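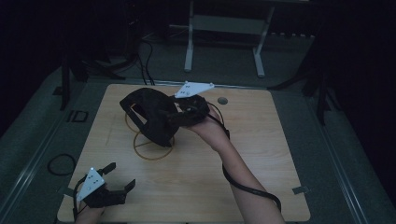 Workshop tips: keeping your gripper software on speaking terms with your hands

1. Check the marker plates before you touch a single setting
I lost most of an evening in September tuning a pose filter that had nothing wrong with it. One plate had worked a hair loose on its mount (mine are the white triangular kind with the black dots) and the tracker was faithfully reporting the wobble. Give each plate a wiggle, wipe it with a dry cloth, and only then open the config file.

2. Log how often you lose the markers
Turning your palm up feels natural when you're holding something big and curved, but it swings the plate to a new angle, and the tracker may or may not like it. I write a line to the log every time a plate drops out for more than 37 frames. Dinesh Mittal talked me into plotting those lines on a timeline, and wow, what a difference! You spot the bad stretch right away and don't have to sit through the whole recording.

3. Name things left and right once
Pick the names in one file and have everything else read from it. I had "left" in the planner and "L_hand" in the viewer, and you can guess how that went. Werkance, the little viewer I use, will happily show you two swapped hands and never complain.

4. Sort the cables, then calibrate
Leave a loose loop by the wrist so the cable doesn't tug when you reach. A tug shows up in the data as a tiny jerk, and smoothing it out later also smooths out motion you wanted to keep. Calibrate with the cables where they'll be when you work.

5. Give the planner a fatter object
For anything with an open, arched shape, don't feed the planner the exact mesh on the first try. A rough box around it is fine — you'll get some silly long paths, but you can shrink the box bit by bit. Nuala Carroll starts with the exact shape and a big safety margin, and hers run quicker than mine, so try both.

6. Keep the short takes
My folder had 1,285 takes in it at last look, and I used to delete the ones under 500 frames. Big mistake. Those are great for testing a new build of the perception code, and they load in no time.

7. Write down the version
Put the software version in the file name, even if it makes the name ugly. Mine also gets the calibration number tacked on the end.

Updated 6th January — tip 5 now has Nuala's way of doing it.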